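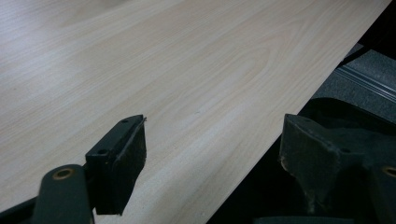

November, Saturday, started 9:15

Finish tests for the Walbridge tops, second round. Carrying on from the sheet pinned over the sink. The first-round panels are stacked by the compressor with tape on the backs. Please leave the tape on, the numbers only exist there.

Brought the shop up to 66 F before opening any cans. Last time I started cold and the Trundness oil went on like syrup, so I don't trust those results much.

Prep: all offcuts sanded 120, 150, then stopped at 180 for the oil and went on to 220 for the waterborne. Vacuumed, wiped with a barely damp rag, left to dry, knocked the fuzz off by hand with a worn piece of 220. The orbital is still leaving pigtails at the low speed setting. New pad is on order from Fluvbridge. Until then use the other sander for anything that will be seen.

Panel A, Trundness oil, one coat. Flooded on, wiped back after 30 minutes. Went blotchy near one end where I think there was old glue squeeze-out. Color is warmer than Walbridge asked for. Looks fine by the window and orange under the shop lights.

Panel B, same oil over a wash coat of dewaxed shellac. Less orange, more even. Slower to lose its tack — still grabbing a fingertip at lunch.

Panel C, Haddadin waterborne satin, 2 coats. Raised the grain again even after the wipe-down. Sanded lightly between coats with a gray pad. Closest to the raw color so far, maybe a little cold.
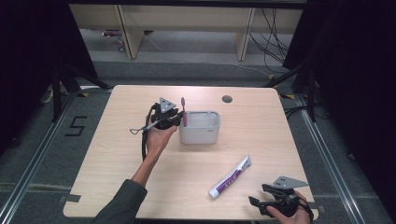

Panel D, Haddadin waterborne with a few drops of the amber tint per cup. I didn't measure the drops properly, which means D can't be repeated as written. Pity, as it's the one I'd pick. Do it again with the syringe.

Water rings: wet glass on each of the first-round panels for an hour, then wiped. Oil panels marked, faint, mostly gone by 3:00. Waterborne didn't mark. Coffee left a ring on everything except the old first-round C, and that one had an extra coat.

Quantities. The can says 200 square feet per coat for the waterborne. I got well under that with the foam brush, and would plan on around 200 for a full can over two coats only if we spray. Order an extra can either way.

Rags are in the water bucket outside, not in the bin. Lid is on.

To do
Redo D with measured tint, two panels this time
Check B for tack Monday before anyone stacks it
Ask Walbridge if they have seen the color under their own lights
Find the second pack of gray pads
Edge test — nothing so far tells us how the finish wears on a rounded-over edge, and that's where the last set failed

Stopped 4:40. Heat left on low for B.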